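Thread zum Überarbeiten, weil ich seit Dienstag an nichts anderes denke. Ich habe ein Kapitel von 57 Seiten auf 50 gekürzt und es ist so viel besser geworden, dass ich gerade durch die Wohnung laufe!

Vorgeschichte: Der Roman heißt im Moment Skevstead, nach dem Küstenort, in dem alles spielt. Kapitel 9 ist das Kapitel, in dem die Schwester zurückkommt. Ich habe es im März zum ersten Mal fertig gehabt. Dachte ich.

Dann hat Przemysław Jakubowski es gelesen (wir tauschen seit Jahren Texte) und mir genau eine Frage an den Rand geschrieben: "Wann kommt sie denn nun an?" Auf Seite 15 stand sie immer noch am Bahnhof. Seite 15!!

Ich war erst beleidigt. Einen ganzen Abend lang. Der Bahnhof war meine Lieblingsstelle, da ist ein Absatz über Möwen drin, an dem ich länger gesessen habe als an manchem Kapitel.

Und dann habe ich etwas ausprobiert, das Aiguo Ding in ihrem Schreibkurs im Kulturhaus Szewczyk mit uns gemacht hat: das Kapitel laut lesen und jedes Mal einen Strich machen, wenn man innerlich schneller werden will. Kein Urteil, kein Korrigieren, nur der Strich.

Der Bahnhof war voller Striche. Die Möwen auch. Das tat weh, aber ich konnte es eben hören! Beim stillen Lesen gleitet mein Auge über alles drüber, was ich schon auswendig kenne. Beim Vorlesen geht mir die Luft aus.

Was ich auch gehört habe: Ich erkläre Dialoge. Die Schwester sagt "Ich bleibe nicht lange", und dann kommt bei mir ein Satz, dass sie wohl nicht lange bleiben will. Himmel. Das stand da seit März und ich habe es bestimmt zwanzigmal gelesen.

Also alles raus. Jetzt fängt das Kapitel mit der Klingel an. Die Schwester steht vor der Tür, der Mantel ist zu dünn, und der Bahnhof kommt in einem Halbsatz vor. Mehr braucht er nicht. Ich liebe diesen Halbsatz inzwischen mehr als den ganzen alten Anfang.

Die Möwen sind übrigens nicht weg, sie wohnen jetzt in einer Datei namens "Reste". Da liegt mittlerweile so viel drin, dass ich manchmal zum Vergnügen darin lese. Ein Satz von dort hat es letzte Woche in eine Kurzgeschichte geschafft, die bei der Zeitschrift Zuvine liegt - Daumen drücken bitte.

Weil die Frage bestimmt kommt: Ich schreibe die erste Fassung mit der Hand und tippe sie dann ab. Langsam, ja. Aber beim Abtippen fliegt schon das Erste raus, weil mir die Finger zu faul sind für schlechte Sätze :)

Und es macht SPASS. Ich habe Überarbeiten lange für die Strafe nach dem Schreiben gehalten. Diese Woche bin ich zweimal vor dem Wecker aufgewacht und wollte an den Schreibtisch. Die erste Fassung ist bei mir ein ziemliches Gestolper, und erst danach merke ich, wovon die Geschichte handelt (bei Kapitel 9: von der Mutter, die im ganzen Kapitel keinen Satz sagt).

Heute Abend kommt Kapitel 10 dran. Da gibt es eine Bootsfahrt, bei der ich schon ein mulmiges Gefühl habe - ich ahne eine Menge Striche. Wer liest sich seine Sachen auch laut vor? Und wohin geht ihr damit, wenn die Wände dünn sind? Mein Nachbar kennt den Roman vermutlich schon.

Drucken | Per E-Mail senden

Neueste Threads
Figurennamen, die im Kopf bleiben
Jeltano: Notizen zu einer abgebrochenen Novelle
Was ich aus Absagen gelernt habe
Schreiben mit der Hand, Teil 2
Warum meine Kapitel keine Titel mehr haben

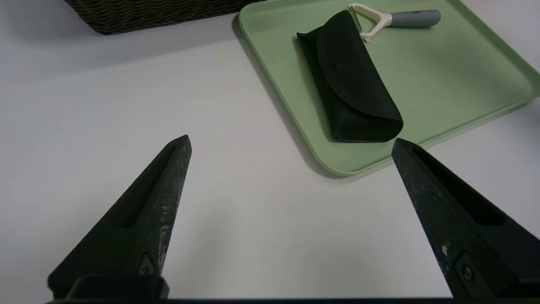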